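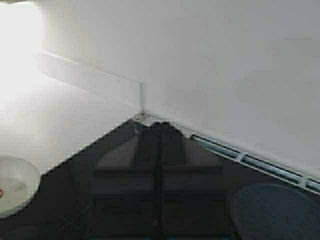
Fig. 1. Two white walls meeting at an inside corner, with strong light on the left.

Week 2: Light and shadow indoors

Welcome back, everyone, and thank you for the lovely sketchbooks you handed in. I've had a very happy evening going through them with a pot of tea! This week we leave outlines alone for a while and think about tone, meaning how light or dark a thing is, whatever its colour happens to be.

Most of us, if asked to paint a white room, reach for the white paint and get stuck. A wall may be the same white from end to end, but the side turned to the light will look paler than the side turned away, and where the light is very strong you may lose the surface altogether. Let it go. Leave the paper bare there and save your careful work for the greys — they are where the room gets its shape.

Marisol Mamani, who taught me, made us mix 11 greys before we were allowed near a brush bigger than a thumbnail. I grumbled then, and now I'm asking you to do the same (sorry).

For the exercise, find a plain corner at home and sit with it for 15 minutes before you draw anything. Squint. Look for your lightest light and your darkest dark, then fit the others in between. Pencil or watered ink will do, and please don't rub out.

Reading: Hüsnü Uçar's chapter on pale rooms, up to page 90. Copies are on the shelf by the sink. Bring your greys in next time, even the muddy ones.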